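## 6. Setting Up and Checking the Head Camera View in Simulation

This section applies to the Havent two-arm mobile unit running under Wovgate scene software. It must be completed before any bathroom task is loaded, and repeated after each change to the robot model, the camera mount file or the room file. Section 5 (arm zeroing) must be signed off first.

The procedure takes one operator 23 minutes on a standard workstation. A second person is needed only for step 6.4.3.

### 6.1 Before you begin

Confirm the following:

- The robot model and the room file carry the same release tag.
- The arm controller reports "Idle" for both arms.
- The session log is open and the operator's initials have been entered.
- No other user is connected to the scene server.

**Note:** Room files prepared by Alipour use the door hinge as their origin. Files prepared in house use the center of the floor. Mixing the two will place the robot inside a wall when the scene starts. The origin is stated in the first line of the room file.

### 6.2 Loading the room and placing the robot

1. Start Wovgate and select **Scene > Open**. Choose the bathroom file assigned to the session.
2. Wait until the status bar shows "Ready". Do not move the robot while the wall and fixture models are still loading.
3. Select **Robot > Place** and enter the start position from the task sheet.
4. Check that the base rests on the floor. If the base height reads anything other than zero, select **Snap to Floor** once and read the value again.
5. Open the door in the scene by setting the door joint to the value on the task sheet. Lock the joint.
6. Save the scene under a new name. The original room file must stay unchanged.

**Caution:** Do not use **Snap to Floor** while an arm is extended. The command moves the whole model in a single step and may push a gripper through a fixture. The contact solver will then throw the arm clear at high speed, and the joint records for that session will have to be discarded.

### 6.3 Setting the arms to the check pose

The check pose brings both grippers into the camera view so that the operator can judge the arms and the target together.

1. Set the speed limit for both arms to 17 percent.
2. Load the pose file **bath_check** and select **Preview**. The planned path is drawn in the scene without moving the robot.
3. Follow the path of each wrist from start to finish. If either path crosses the tank, the lid or the door, stop and return to 6.2, step 3.
4. Select **Run Left**. Wait for the left arm to report "Holding".
5. Select **Run Right**. Wait for the right arm to report "Holding".
6. Open the right gripper fully. Leave the left gripper as loaded.
7. Read the contact list. It must be empty – a contact of any size between a gripper and the toilet fails the check.

The arms are run one at a time on purpose. Running both together is permitted only after the check has been passed and recorded.

### 6.4 Checking the camera view

1. Select **View > Head Camera**. Turn off all overlays, including the joint labels and the grid.
2. Confirm that the toilet tank, the closed lid and both grippers can be seen at once. Part of the bowl may be hidden by the arms or body. This is acceptable.
3. Have the second person read the camera roll, pitch and yaw aloud from the mount panel while the operator compares them with the task sheet. Record all three values.
4. Compare the view with Figure 6-1. The walls, door and toilet will all slant together when the tilted mount is in use. If the fixtures slant but the room does not, the room file is damaged and must be loaded again.
5. Save 100 consecutive camera images with the arms holding still. Step through them and look for flicker along the edges of the tank and lid.
6. Attach the images to the session log.

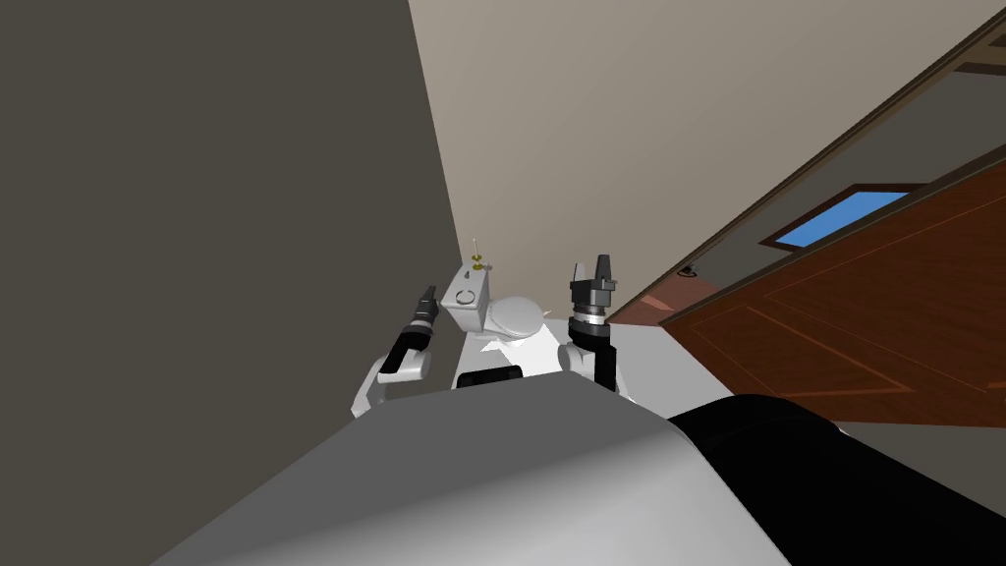
*Figure 6-1. Head camera view with the tilted mount. Grippers on either side of the toilet tank, lid closed, door open at right.*

**Note:** The robot's own body fills the lower part of this view. Do not raise the camera to remove it. The mount height is fixed in the model, and a changed value will not match the arm calibration.

### 6.5 If the check fails

| Finding | Action |
|---|---|
| One gripper is missing from the view | Repeat 6.3 for that arm. If it is still missing, check the pose file version. |
| Toilet is hidden by the wall | Check the room file origin (see note in 6.1). |
| Camera angles differ from the task sheet | Reload the mount file. Do not type in corrections by hand. |
| Edges flicker in the saved images | Set the render step to "Fixed" and repeat 6.4, steps 5 and 6. |
| Error 274 on selecting Head Camera | Close the scene, restart the Clerutel camera service and begin again at 6.2. |

If the same finding appears twice in a row, stop work and notify Parvaneh Kiani, Simulation Support. Leave the scene open so that its state can be saved.

### 6.6 Sign-off and storage

1. Return both arms to the rest pose at the same speed limit used in 6.3. Move the right arm first.
2. Enter the result in the session log as "Pass" or "Fail". Partial results are not accepted.
3. Send the log to Stelios Andreadis for approval. Tasks may not be started on the saved scene until the approval has been returned.
4. Copy the saved scene to the shared drive under the robot's serial number.

Logs awaiting approval are reviewed each Friday. Scenes that have not been approved by the second review are removed from the shared drive, and the full procedure must be repeated.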